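Thursday, workshop notebook, winter comfort project

Cold finally came in properly this week and I love it! Frost on the skylight at seven, breath showing in the corridor, everyone suddenly in the mood for soup. Good time to test how people keep warm when the power is cut for part of the evening.

Ran the Kubo room heater against the Herkeva quilt, same room, same chair. Heater off at the start of the cut, quilt on. The room lost 3 degrees in the first 40 minutes, then the drop slowed a lot — much better than I had guessed.

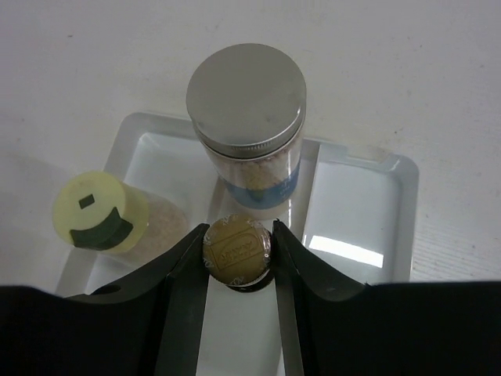 Over at Kustside they think the chair matters more than the quilt, and that we should get our feet off the floor before we measure anything else. Fair point, the floor is freezing. Added a footstool to the list.

Survey slips from the winter fair are typed up, 586 of them. Favorite things about the season: hot tea, peanuts, sleeping late, fog (fog!). Least favorite is the gas pressure dropping right when dinner goes on. Lots of people wrote that they'd still take winter over summer, and I'm with them.

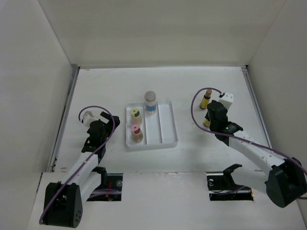

Next week

Repeat with the footstool and thick socks, 5 evenings if the schedule of cuts holds. Fisament door strip to go on before the first run — gap under the door is around a finger wide. Ask for the second thermometer back.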